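Trostlow enclosed two-arm cell, review after three months

Reviewer: Intan Tjoa
Rating: 8 out of 10

I look after one Trostlow cell in a small workshop where we practice phone handling for sorting and repair lines. Before this cell we had two arms on an open bench, and I spent too much time correcting things that had moved in the night. So I will write mostly about setup and care, which I could not find in other reviews.

The cell arrives in flat boxes and the arms come already assembled. The instructions say one person can build it. I would ask for a second person for the walls and the back posts, because the posts must stand straight before you tighten the top. I did it alone on a Wednesday and then I had to loosen everything and begin again. After that it went well. The base plates bolt near the front corners of the table, and the holes fit without force.

The walls are pale lavender. When I saw this in the catalog I thought it is only decoration, but for our work I like it very much. Black phones, black grippers and black motors are easy to separate from the background, for the cameras and also for my eyes. The tabletop is less good. It has a beige speckled pattern that looks like marble, and small screws disappear on it. If I order again I will ask for a plain top.

Calibration is done arm by arm first, then together. The two-arm part is the one you should not hurry. Both grippers take the same object, one at each end, and if the zero position of one side is wrong, you see it as a tilt or you hear the motor complain. I use a phone for this check and not the plastic bar that is supplied. The bar is too forgiving. 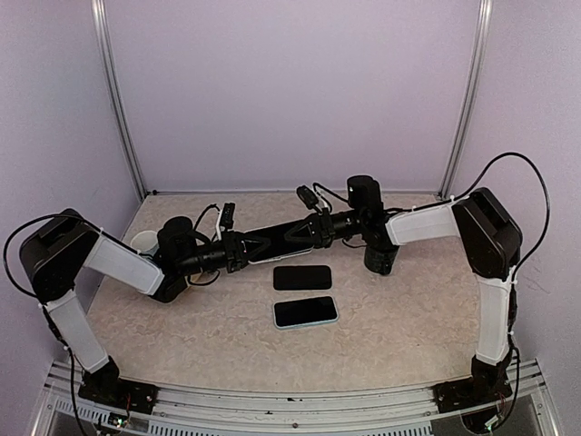

The two-arm hold with a phone, two more phones on the table in front.

When the phone hangs level, I run the hold again with a different size. A wider phone shows errors in the finger opening that a small one hides. Then I save the values and write them on paper also, since the software update in June deleted my saved profile and I was happy to have the paper.

Cables are the weak point of this product. On both arms a cable makes a loop near the shoulder joint and runs down along the upper link. The length of this loop matters a lot. Too short, and it pulls when the forearm reaches to the middle. Too long, and it rubs on the side wall. I changed the factory ties two times until I found a good place. I now use small ties from Pikden, which cost almost nothing and can be opened again. Please turn off the power before you touch them, the manual says this only on page 72.

The wrist cameras sit on top of the grippers with a short cable each. They are light and the picture is clear enough. My complaint is the bracket screw, which becomes loose with vibration. Once a week I check it with the small key, and I compare the angle with a pencil mark I made on the bracket. On the right arm I had to fix it 3 times.

I also want to say something about the electronics. There is a small board low at the left front, beneath the rail, with indicator lights that you can see from your chair, and this is practical. But the thin wires there are quite open. I keep liquids and loose metal away from this side, and I vacuum the slots of the rail with a soft brush.

Support was friendly. I bought from Mac Carthaigh, and they sent a new finger set without discussion when one finger had a crack. The spare wrist motor costs 670 dollars, and this hurts. The Vumeo cell that I tested before has cheaper spare parts, but its frame was less stiff and I had to calibrate it more often.

Good points: stiff frame, calm wall color, bolts that fit, quick answers from the seller.

Bad points: cable ties, camera bracket screw, patterned tabletop, price of the wrist motor.

I recommend it for a small team that has one patient person for the maintenance. If you want a cell that you switch on and forget, I would wait for the next version and ask them about the bracket first.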